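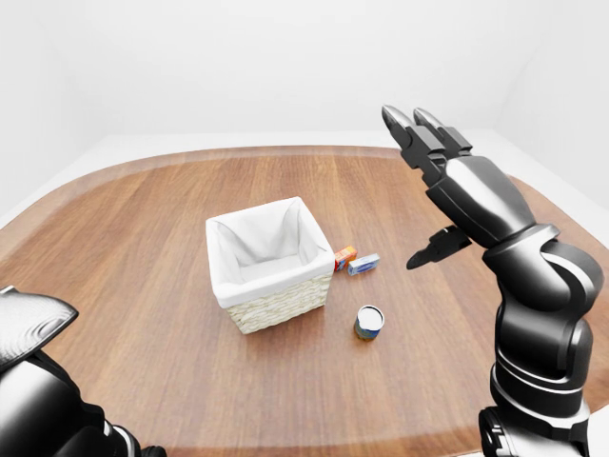

Hullcombe gallery: the packing task and the fault they called fixed

Posted 7 September 2020

Two arms, a lined basket, a few groceries on a wooden table. The right hand is up and open, clear of the boxes and the tin, and the basket has nothing in it.

The job at Hullcombe is to get the groceries into the basket, first in simulation and later on the real bench. The trouble is with the release. On some runs the hand closes on an item, carries it over and then doesn't let go. The arm pulls back as if it had, and the log says "placed". In a simulator that costs you a restart. On a real bench, with someone reaching in to straighten the cloth, I'd call it a safety matter, and I said so in January.

We were told then that the Santoro update had dealt with it. What the update did was add a wait of 200 milliseconds before the arm moves off. The fault got rarer and people stopped talking about it. Run 1628 brought it back, same false "placed" in the log, same arm swinging away with the item still in its grip.

The Flunadberg report puts the failure rate at 3 in 700, which sounds fine until you ask how a failure was spotted. It was spotted by reading the log. The log is the part that's wrong! I'd want to see those runs checked against where each item ended up before I believed any figure at all, theirs or a better one.

There is also the question of the stop. When the release fails, the arm should halt and stay put. At present it carries on to the next item, and the Plesonen controller treats the hand as empty. I have asked twice whether that will change before the move to the bench and been sent the same test summary both times.

Maybe the new grip check will sort it out. It has only been tried on the tidy layouts so far, with plenty of bare table round everything, and I don't expect a kitchen worktop to be so kind.

More from the Hullcombe bench when the rerun is done.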